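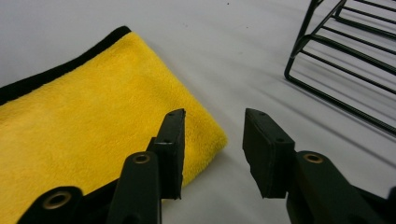
Fig. 8 Jaws open, nothing between the pads, towel lying clear behind the left pad

8. When a jaw will not let go of the cloth

Sooner or later a towel will stay caught when you ask a jaw to open. Please don't worry, and please don't pull! The Cluder hand grippers are sturdy things, but a hard tug on a trapped towel can lift the edge of a pad, and that is a much longer job than the one set out below.

Thick cloths with a sewn edging are the usual culprits. Rhona Aitken had three of these jams on the Vukik bench in March, all with the same sort of microfibre towel, and the steps are more or less hers.

CAUTION: Keep your fingertips out of the gap between the pads and away from the linkage arms until step 3 is done. A stuck jaw can spring shut when the cloth comes free.

1. Stop the recording and stay where you are. If two grippers are holding the towel, bring them a little closer together so that the cloth hangs slack.

2. Decide which jaw is stuck. Open the other one first, and let its side of the towel drop to the table.

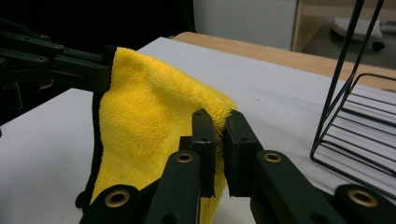
Fig. 9 Towel held by both grippers: top corner in one, lower fold in the other

3. Lower the stuck gripper until the towel is resting on the table, then fit the locking pin. You should feel a small click.

4. Ease the cloth out sideways, along the face of the pads. If the edging has caught, work it back and forth gently – a minute's patience here is well spent.

5. Look over both pads for loose fibres, and pick off any you find. Check that neither pad rocks when you press on it.

6. Take out the pin, then open and close the empty jaw a few times before you carry on.

Note: Move racks and anything else with thin bars well out of reach before step 4, as a sleeve catches on them very easily.

If the same jaw sticks again, put the gripper aside with a label on it and tell Craig Semple. Fault code 1696 in the log means the jaw did not reach its open position, so do please copy it on to the label.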